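Skivdale Table Tasks, data card and recording rules

Maintained by Halina Kubiak and Kimutai Ogola
Last edit: 13th May

What the set contains

Skivdale Table Tasks is a collection of first-person recordings of small household work done with two hands: sorting, packing, wiping, folding. It has 447 episodes from 29 homes. We use it to train and to check manipulation policies before they are tried on the Mostalero arm. One episode is one task, from hands entering the view until hands leaving it.

Rules for the person recording

Both hands stay in view during contact with an object. If one hand must leave, stop the contact first, then continue when it is back.

Sleeves are pushed up over the wrist. No rings or watches, they confuse the hand tracker.

Plastic cutlery, plastic bags and other thin film are allowed and we want more of them. Please do not smooth the film before starting. Wrinkles and folds are part of the task.

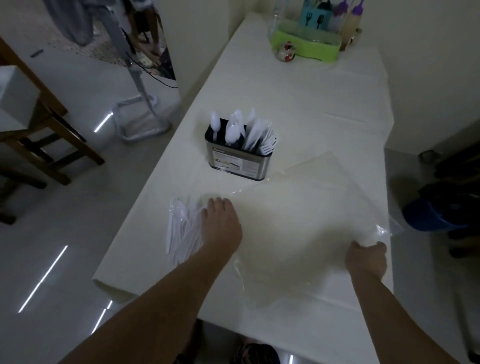

Transparent material is labeled by contact and not by outline. The annotator marks which hand presses and which hand lifts, and the outline is left empty when the border cannot be followed. In version 1 we asked for outlines everywhere, and two annotators gave very different results on the same bag. Theano Nikolaidis rewrote this rule in August.

Objects lying under film get the tag "covered". If an object is only half under, use "part_covered". Do not guess the number of pieces in a pile, write "pile".

Other people in the home

Everyone in the home must sign the Rashidi form before the first episode, also if they only pass in another room. Faces are blurred before upload. Shabani Mollel checks each upload by eye, and he can refuse an episode without giving a long explanation.

Known limits

Most tables are white or light. Tall objects at the far end of the table are often too small to label well. Left-handed recorders are few.

Files

episodes/ video, 30 frames per second
labels/ one JSON per episode
forms/ not public, ask Halina

Send corrections to Siebe Hoekstra with the episode number in the subject line.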